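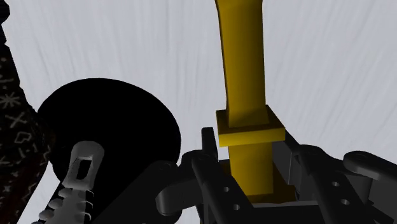 Written by Isla Thackray
Research software engineer, Stedance project, Verken
Last updated Saturday, November 7, 2020

Stedance: frequently asked questions

What is Stedance?
Stedance is a method for choosing where a two-finger gripper should close on an object. It is trained entirely in simulation and scores a set of possible grasps before the arm commits to one. It doesn't plan the arm's path. That is left to whatever planner you already use.

Are the pictures on this site real?
The ones on this page and in the results section are rendered by our simulator, Fanditz. Photographs of the real arm are on the Campos lab page.

Why do your test objects have collars and flanges?
They are a known weak spot. On something like the yellow object, with a long shaft, a square collar and a narrower block under it, a small change in height decides whether the pads meet a flat side or catch the edge of the collar. Earlier versions of our scoring treated those two grasps as nearly the same.

How does the scoring work?
For each object the method proposes 20 grasps. Each one is given a score for contact area, a score for clearance and a score for how much it would suffer from a small position error. The three are added together with fixed weights. We tried learning the weights and the gain was too small to justify the extra training time.

Does it deal with clutter?
Partly. Neighbouring objects count against a grasp if the fingers or the outer links would come too close to them. Piles, where one object rests on another, are not handled well. If your objects are heaped in a bin, expect poor results.

How well did it do?
In the main test we ran 3,000 grasps in simulation and 1,694 of them passed. To pass, the object had to be lifted and still be held at the end of a short shake. That is a strict rule, and you should not compare our figure with papers that only count the lift.

And on a real arm?
We have done around 400 real grasps at Campos, mostly on plain boxes and handles. Dark, shiny objects were the main source of failures, as the depth camera often missed them. We haven't published a real success rate and won't until the object set matches the simulated one.

Do the colours in the simulator matter?
No. The scorer only sees depth. Surface colours and patterns are there for the people looking at the renders.

Can I use a different gripper?
Yes, if it has two fingers with flat, parallel pads. You will need to supply a model of the finger links as well as the pads, or the clearance score will be too generous. Suction cups and three-finger hands are not supported.

Can I get the code?
The scorer and the object models will be released in January. Fanditz itself is not part of the release. The models load in most simulators, though you may need to set the friction values by hand.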